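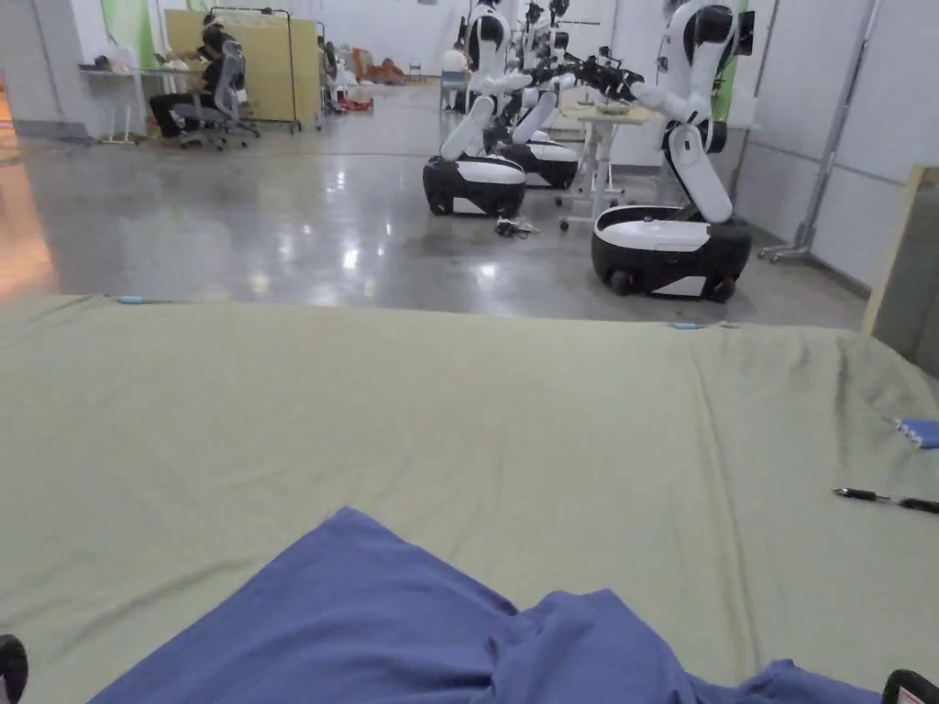 How Much Do Our Clothes Fade? A Term Project on Home Dyeing and Washing

Floor Vanhove
Textiles and Design, final report, July 2018

I picked this topic in March after my favourite blue shirt went a sort of sad grey colour. My aunt reckoned it was the washing powder, my brother said it was the sun, and I wanted to know who was right (mostly so I could tell one of them they were wrong!). So my question was: what fades home-dyed cotton more, washing it or hanging it out in full sun?

What I used

All the cotton came off one old bed sheet from the op shop in Asidville. I washed it at 95 degrees before I started to get rid of any finish on it, then cut it into squares and hemmed them by hand, which took forever - I would not bother hemming again. For dye I used 3 colours, a blue, a yellow and a dark red, all powders from the craft shop. My first go at the blue came out blotchy because I crammed too much in the bucket, so I had to redo that whole batch and lost a weekend.

What I did

Every colour got split into groups. One lot went through the machine over and over and dried inside on the rack. Another lot got pegged on the line on the north side of the house, where we get sun nearly all day, and never got washed at all. The last lot stayed in a drawer so I had something to compare against. I rinsed the sun squares zero times, even when a magpie made it very tempting.

To judge the fading I asked people in my class to score each square against its drawer twin, from no change to heaps of change. I know that's not as good as a proper colour meter but the school doesn't own one.

What I found

The sun won, easily. The red was the worst and went a dusty pink on the side facing out, while the back stayed quite dark. Yellow hardly changed on the line but lost a fair bit in the wash, mostly in the first couple of goes. Blue was somewhere in the middle and people disagreed about it a lot. Two of my scorers gave the same square completely opposite marks, so I wouldn't lean too hard on those results.

Problems

We had a rainy stretch and I brought the line squares in, so they didn't all get the same hours outside. I also ran out of our normal powder and swapped brands halfway through. My teacher pointed out that I should have kept a diary from the start, and she's right, I was filling in the early bits from memory.

If I did it again I'd add some shop-bought coloured fabric, and try drying things inside out on the line. We've started doing that at home anyway, and my brother is being unbearable about it.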